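Prüfstand Skestthorpe
Erzählung
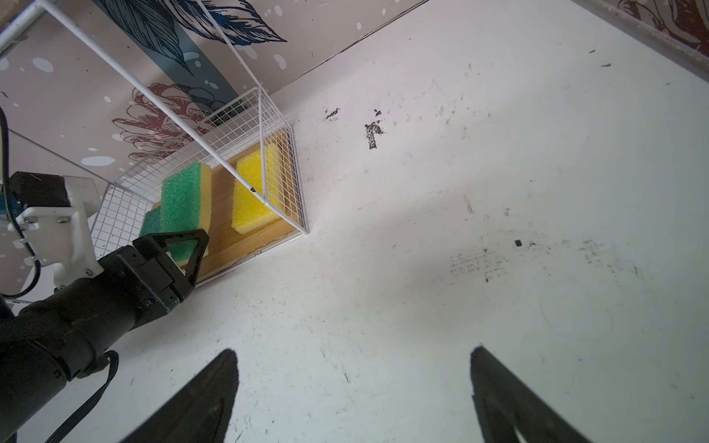 Der Auftrag der Nota erreichte die Prüfstelle Skestthorpe im November. Er umfasste zwei Seiten und verlangte einen Vergleich zweier Greifer, beide schwarz, beide für dieselbe Baureihe von Armen bestimmt. Der eine stammte aus dem Hause Nikolaidis, der andere trug lediglich die Bezeichnung Drondham, nach dem Ort, an dem er gefertigt wurde. Als Prüfaufgabe war das Ablegen und Entnehmen von Haushaltsschwämmen an einem Drahtkorb festgelegt. Eine Begründung enthielt der Auftrag nicht.

Frau Josiane Bailly, Leiterin der Prüfstelle, übertrug die Durchführung Herrn Prasert Petchrat. Die Protokollführung übernahm Frau Saimi Lahtinen, die erst seit kurzer Zeit dem Hause angehörte und ihre Eintragungen in einer Handschrift vornahm, die man andernorts für gedruckt gehalten hätte.

"Sie vermerken bitte ausschließlich, was geschieht", sagte Frau Bailly bei der Einweisung. "Vermutungen gehören in die Spalte Bemerkungen. Die Spalte Bemerkungen ist schmal."

Der weiße Prüftisch trug die Spuren früherer Verfahren. Herr Petchrat hatte wiederholt beantragt, die Platte auszutauschen, und jedes Mal die Auskunft erhalten, dunkle Flecken beeinträchtigten die Messung nicht. Auch die gemusterte Wand mit ihren großen dunkelblauen Blättern war geblieben. Die Nota wünschte ausdrücklich eine Umgebung, in der sich die Kameras an den Handgelenken der Arme nicht auf einen leeren Hintergrund verlassen konnten.

Der Greifer von Nikolaidis wurde am Vormittag geprüft. Er schloss rasch und mit einem trockenen Geräusch, hob den gelben Schwamm an und legte ihn auf dem hölzernen Brett im Korb ab. Frau Lahtinen trug das Ergebnis ein. Beim grünen Schwamm mit der gelben Scheuerschicht fasste er zu tief und nahm den Rand des Korbes mit. Der Korb wanderte eine Handbreit über den Tisch, bevor Herr Petchrat die Steuerung anhielt.

"Gilt das als Entnahme?", fragte Frau Lahtinen.

"Der Schwamm ist entnommen", sagte Herr Petchrat. "Der Korb allerdings auch."

Man verständigte sich darauf, den Durchgang als nicht bestanden zu werten und den Korb an die Ausgangslage zurückzustellen.

Nach der Mittagspause folgte der Greifer aus Drondham. Er arbeitete so langsam, dass Herr Sombat Wannasri, der als Vertreter des Auftraggebers anwesend war, sich zweimal erkundigte, ob eine Störung vorliege. Es lag keine vor. Der Arm senkte sich schräg über den Tisch, verharrte vor dem Draht und drückte schließlich gegen den Schwamm. Dieser gab nach, nahm die Form des Greifers an und blieb, wo er war.

Herr Wannasri trat näher. "Hält er ihn, oder schiebt er ihn?"

Die Frage war berechtigt. Die Kraftanzeige wies einen Wert aus, der beides zuließ. Herr Petchrat betrachtete das Kamerabild, dann den Tisch, dann wieder das Kamerabild. Frau Lahtinen hielt den Stift über der schmalen Spalte und wartete.

"Drei Sekunden Stillstand", diktierte Herr Petchrat. "Danach Anheben."

Der Arm hob sich. Der Schwamm hob sich mit ihm, ein wenig verdreht, und wurde auf das Brett zurückgelegt, auf dem schon der gelbe lag. Der Korb hatte sich nicht bewegt. Herr Wannasri nickte und machte sich eine eigene Notiz, die er nicht vorlas.

Am Abend, als die Arme in Ruhestellung gefahren waren, bat Frau Bailly um das Protokoll. Sie las es stehend. Bei der Spalte Bemerkungen hielt sie inne. Dort stand in der tadellosen Handschrift von Frau Lahtinen ein einziges Wort: "Zögert."

"Eine Steuerung zögert nicht", sagte Frau Bailly. "Sie wartet auf einen Schwellenwert."

"Das ist mir bekannt", erwiderte Frau Lahtinen. "Es sah jedoch anders aus als beim ersten Greifer. Ich habe kein anderes Wort dafür gefunden."

Frau Bailly zog ihren Füllfederhalter hervor und schraubte die Kappe ab. Sie dachte an Frau Buppha Sombatkul, ihre Vorgängerin, die die Prüfstelle aufgebaut und in sämtlichen Berichten jener Jahre jedes Adjektiv gestrichen hatte. Im Archiv fand sich dennoch ein Protokoll von ihrer Hand, in dem es über einen längst verschrotteten Arm hieß, er habe sich Mühe gegeben. Der Satz war nie beanstandet worden.

Sie schraubte die Kappe wieder auf und unterzeichnete mit dem Kugelschreiber, der am Klemmbrett hing - ohne Änderung.

Der Bericht ging am folgenden Morgen an die Nota. Herr Petchrat legte dem Anschreiben einen weiteren Antrag auf Austausch der Tischplatte bei.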